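Grip force limits for soft fruit, what are you all writing down?

dratell_fan
We're redoing our handling rules and I'm stuck on force caps. Right now the sheet just says "gentle," and everybody reads that differently!

mossback15
Put a number on it per crop. Ours got way easier to argue about once we did, lol.

Nadja Stöckli
I don't love one number per crop. Where the fingers touch matters more to me. My rule is hold the bunch, don't pinch single berries, and redo the check after any finger swap. We log 40 grips before a new setting gets signed off.

mossback15
40 is nothing. I wouldn't sign under 1,000.

Nadja Stöckli
For a production line, sure, but I'm talking about a settings change (and I still have to eat lunch). We did grapes again, green and then red:
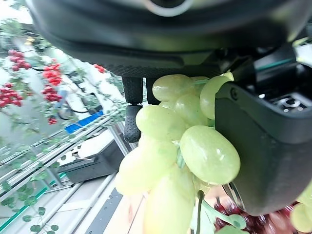
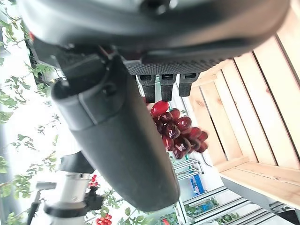

dratell_fan
Okay, the finger swap thing is going in my draft. Do you clean the pads between varieties too, or only at end of shift? Our sheet doesn't mention it at all.

mossback15
Between varieties, always. Still want my 1,000 though.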